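Notebook, gripper project, 11/30/20

Picking up from where Geeta left off on the last page. The left gripper still drifts when you turn the marker cube past a certain angle, so whatever we thought we fixed with the new mounts, we didn't fix all of it. I spent the first hour of the session chasing that and only then got to the table task, so my notes are in a funny order.

Drift first. I held the left one still against the desk clamp and logged the pose, then did the same with the right. The right sat nice and quiet. The left wandered off every time the tracker lost one face of the cube and picked up the next one. Pallavi B. thinks two of the faces were glued on with a slight twist when we rebuilt it (very possible, I was doing the gluing and I was talking the whole time!). She wants to peel them and redo them using the Stidel jig. I'd like to try a correction in the calibration file before anyone gets a knife out, but she's probably right and I'll probably lose that argument.

Other thing with the left: the trigger spring is stiffer than on the right. Ekaette noticed it before I did. If you squeeze both by feel, the left one closes late. Fine for boxes, bad for anything thin. I've put a strip of tape on the handle so people know which one it is. Please leave the tape on!

Now the table task. Shakuntala wrote it up for the class as "pick up the cup with both hands, move it, put it down, let go," and on paper that is the easiest thing on our list. With two grippers it's a lot harder than it sounds – you have to come in from both sides at the same height or the cup tips, and then you have to let go at the same moment or it gets dragged along with whichever side is slower. I kept rushing the release. Ekaette told me to count out loud, which felt silly for a while and then helped a lot.

We got 785 clips into the folder by the end, counting the older ones from Cedthorpe. I haven't gone through them all and I'm sure a bunch will get thrown out. Four of the new ones have no audio clap at the start, so they'll need to be lined up by hand (sorry, Geeta, two of those are mine).

Grippers and marker cubes, cup task:
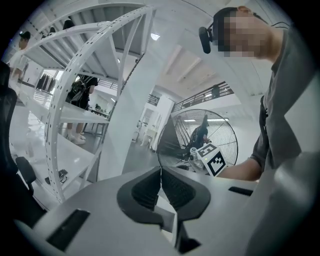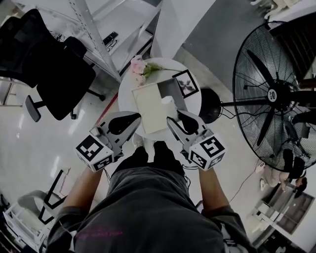
Still haven't settled what counts as a good clip. Shakuntala says a clip is fine as long as the cup ends up standing. I'd rather toss anything where one side clearly waits for the other, because the policy is going to learn the waiting too, and then we'll have a robot that stands there being polite at a cup. We went back and forth on it while packing up and got nowhere. Pallavi M. suggested we tag them "clean" and "okay" and train on each set separately, then compare. It's more work but I like it, and we have the time before the Rantala demo in February as long as the labeling doesn't eat a whole week like it did with the boxes.

Also tried the Vascombe sync script. It runs, but it wants the folders named by session and ours are named by whoever was holding the grippers, so it skipped half of them without saying a word. I renamed one batch by hand to check and it lined up fine after that. Ekaette is going to write a little renamer so none of us has to do it again.

To do before next session:
redo or correct the left cube faces (me and Pallavi B.)
swap the left trigger spring, spares are in the drawer with the finger pads
renamer script (Ekaette)
tag the first batch clean/okay, everyone does the same small set so we can see how much we disagree
charge the headband batteries, both, and put them back in the bag with the cables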